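FOR IMMEDIATE RELEASE

Mon 30 August

Rurix opens its battery-handling collection to outside teams, with Garnix as first partner

Rurix is very happy to share that Doolan, the collection of hand-guided robot examples our team has been building since January, will be open to outside research groups and small recycling firms from this fall. The first release holds 2000 recorded examples of a robot picking up and placing household batteries, and Garnix, which builds sorting equipment for local drop-off centers, has signed on as our first partner.

Anyone who has emptied a kitchen drawer knows how used batteries turn up in real life. They come in every color and from every maker, they roll, they hide under one another, and they end up pointing in all directions. A person sorts through them without much thought. For a learning system it is a surprisingly rich little job, and we have grown rather fond of it over these past months.

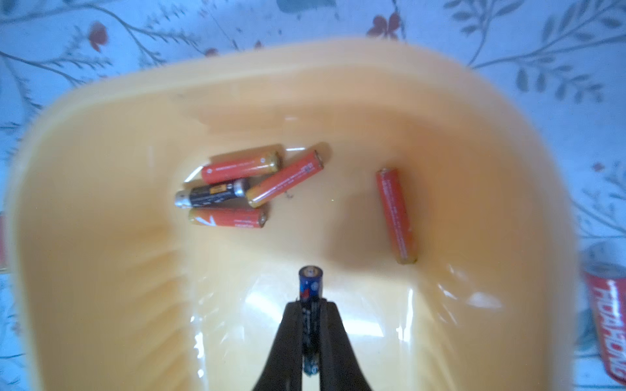
Each example in Doolan begins with a person guiding the arm through the task from start to finish, while the cameras and the arm's joints are recorded together. The person might go slowly, or change their mind halfway and come at the battery from another side, and we keep those examples too. A learning system that has only ever seen perfect reaches tends to get stuck the first time something slides away from it, and we would much prefer that it had seen a few second tries along the way.

"People visiting us often expect something grander, and then they sit down at the controls and don't want to get up again," said Kanyarat Rungrueang, who leads data collection at Rurix. "You learn very quickly how much your own fingers have been doing for you all these years. Every operator here has a slightly different way of coming in on a battery, and we want all of those ways in the collection, because the people who use it later will be better off for the variety."

Operators work in sessions of 30 minutes, with a change of layout between recordings. Batteries are moved, added or taken away by hand, and the operator starts again from whatever is there. The notes that go with each recording are written the same day, while the details are still fresh.
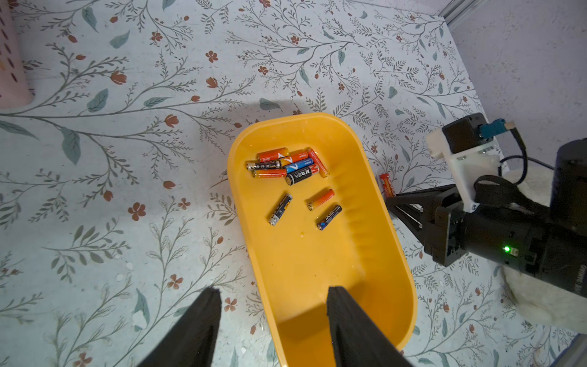

Variety in the starting layout has turned out to be the part our partners ask about most, and it is where much of the team's care has gone. A neat row would be quick to set up – and quick to learn, too – but it would teach very little about a real collection bin. So the layouts mix easy and hard reaches: batteries piled together at the far end of the yellow tray, a few lying apart in the middle at different angles, and a red one just outside the rim on the flowered mat, with a second arm close by. Garnix asked for more layouts of this kind, and we were glad to oblige.

The recordings are organized with Rasitz, our own labeling tool, which lets a reviewer mark the moment of each grasp and release and add a short comment in plain words. A team of 11 operators and reviewers has worked on the collection so far. Rasitz will be offered to Doolan partners at no extra charge, along with a getting-started guide and a monthly call with the people who made the recordings.

"We make machines for places where the batteries arrive in shoe boxes and coffee cans, so we were very pleased to find a team that takes the mess seriously," a Garnix spokesperson said.

Research groups and recycling firms wishing to join the fall intake are warmly invited to write to the Rurix partnerships desk with a short note on their equipment and what they hope to teach it. Visits can be arranged on request, and visitors are welcome to try the controls for themselves.

About Rurix
Rurix records and prepares examples for robot learning, with a focus on everyday objects and small-parts handling.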